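May, evening

Second coat on the back room floor is down. Started at 7:10, finished at 8:25, which is slower than the first coat by a quarter of an hour. The room temperature was 66 °F at the start and 68 at the end. Humidity held at 52 percent. Windows shut, door shut, no fan.

The floor area comes to 208 square feet once the chimney breast is taken out. I measured it twice this time. The first figure I gave Gitau Obura at Dorkmont counted the alcove two times over, and he sold me one more can than I needed. He will take it back unopened.

Notes on the sanding, while I remember them. I went over the whole floor at 36 grit, then 60, then 100. On a herringbone floor there is no direction that runs with the grain everywhere, so I took the first pass at 45 degrees to the walls, the second at 45 degrees the other way, and the last one straight toward the window. The drum machine left two shallow marks near the door where I was slow to lift it. They came out at 60 with the edger and some hand work. 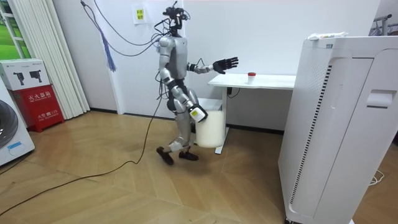 The filler was the weak point. I mixed the fine dust from the 100 pass with the binder until it dragged on the trowel, but the first batch was too thin and sank in the wider gaps overnight. The second batch was stiffer and has stayed level. Color match is good in the middle of the room and a shade dark by the radiator, where the old finish had gone deep into the wood. Tatu Bakilana says it will even out after a summer of light. She did her own hall in Trurndale and has had the same dark strip for three years, so I am not counting on it.

Coverage on the first coat was better than the can claims. I poured a line along the wall, pulled it with the roller, and kept a wet edge the whole way across. Two lap marks by the window, visible only when kneeling. I rubbed them back with a worn 150 screen this morning, vacuumed, and wiped the floor with a damp cloth. Waited 40 minutes for it to dry before opening the can.

Heikki Pelkonen called at lunch. He wants me to stop at two coats. His argument is that a third adds shine and very little wear. Mine is that chairs will be dragged across this room every day. We left it there and talked about his gutters.

Money so far: 600 for the machine rental and paper, and the finish on top of that. The quote from Simard for the whole job was over 2000, and they could not start until August. My knees may have a view on the saving.
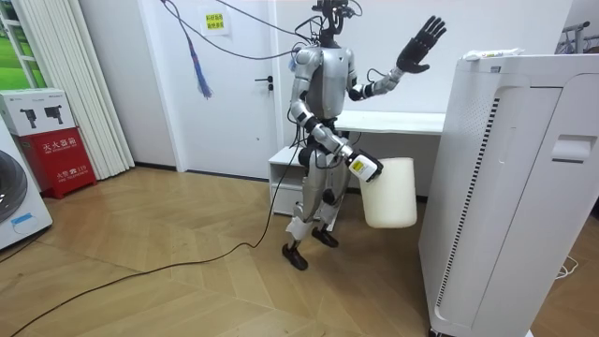 ## Tomorrow

- Check for tack at 7:00, socks only.
- If clear, return the edger and the spare can before noon.
- Cut the new door strip. Oak, 31 1/2 inches, bevel on the hall side.
- Ask Mwanaisha Sang for the felt pads she offered.
- Furniture stays out four days. Rug stays out two weeks.
- Decide on the third coat after seeing the floor in daylight.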